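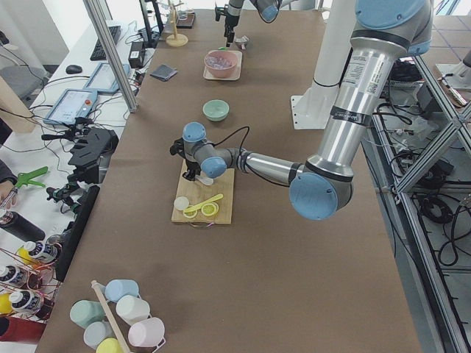 Covering and zoning a shared prep table
Speaker notes, Himlow kitchen practice session
October 2, 2025

Slide 1. Title
Leave up while people sit down. State the scope: long tables used by more than one person for cold prep and light assembly. Hot work, raw meat and anything that needs a sink within reach are covered in the March session.

Slide 2. Why cover the table at all
Kraft paper is cheap, comes on a roll and can be replaced in one motion. It takes pencil and marker, so the surface can carry its own labels. It also shows crumbs and spills early.
Drawbacks to mention: it wrinkles under a heavy pot, it soaks through, and it is not a food-contact surface. Food goes on a board, in a bowl or on a plate. Say this twice.
Plain brown, uncoated. Coated paper stays flat longer but marker smears on it.

Slide 3. Laying the paper
Run it lengthwise in a single sheet. Cross seams catch the feet of boards and the rims of trays. Tape the far end first, pull toward you, smooth with the forearm, tape the near end. Tape the long sides underneath.
On a table wider than the roll, overlap the strips along the length and put the seam toward the back. If someone asks about staples: no.
At the Arabzadeh site the roll lives on a bracket under the table end. Works well, but check knee clearance before copying it.

Slide 4. The working line
Main idea of the talk, so slow down here. Pick one line along the length of the table and put on it everything that handles food. Board first, then a small bowl, then the larger bowl on its tray. The hand moves along one axis and drips land on paper that was going to be thrown out anyway.
Everything that does not touch food goes to the side. Mug tree, cup rack, folded cloth, boxes.
Common error: placing the bowl beside the board because there is room there. Elbows find it.

Slide 5. The board
A light wooden board with a metal loop for a handle is fine for fruit. Turn the loop toward the person working, so that the board can be pulled forward with one finger.
Keep the board to one ingredient and one tool. A lemon slice and a spoon is a full board for this purpose. When the second ingredient arrives, the first moves to a bowl.
A spoon laid flat will roll or pivot when the board is pulled. Lay it fully inside the edges – a handle hanging over is the usual reason a spoon ends up on the floor.
Citrus: wipe the board soon after use. Juice left standing raises the grain.

Slide 6. Bowls and trays
Small bowl empty and close, larger bowl filled and farther back. Use different colors, and keep to them. Mint green and pink are easy to tell apart under most ceiling lights. White on white is slow to read.
Put a tray under any bowl that has contents and will be moved. The tray is what gets lifted. A square tray also gives a straight edge to line up with the table.
At Nondasis the trays were marked with tape on the underside, one mark per station. The tape came off in the dishwasher. Paint pen lasted longer.

Slide 7. Mug trees and cup racks
Tall, narrow and top-heavy once loaded. Two rules.
First, keep them at the side, with a clear path for the arm between the rack and the working line. Second, load opposite pegs in turn. A tree with a round base and short pegs will tip if all the mugs hang on one side.
If the table has two racks, put one toward the back and one at the near corner. People on either end can then reach a cup without leaning over the board. Check that the near rack is fully on the tabletop and that its pegs do not project into the walkway.
Empty racks may stay on the table during prep. Loaded ones should be filled last.

Slide 8. Cloths
One dry cloth, folded, near the side edge. Dark gray hides stains, which is a reason some kitchens avoid it; we accept it for drying and use white for wiping. Refold after each use. A cloth left open on kraft paper drags the paper with it.

Slide 9. Clearing
Order: food, tools, boards, bowls, racks, cloth, paper. Roll the paper inward from both long sides so the crumbs stay in the middle.
Time for a full clear and relay at Randus, measured over 8 sessions: 7 minutes with 2 people. Do not quote this as a target. Their table has no shelf above it and their roll is already cut to length.

Slide 10. Questions
Likely ones:
Can the paper be turned over and used again? Only if it is dry and unmarked, and in practice it rarely is.
Does the line have to run down the center? No. Off-center is better on a table used from one side.
Silicone mats? Good under boards that slide. Cut them smaller than the board.
Handout is by the door. Collect the sample trays before people leave.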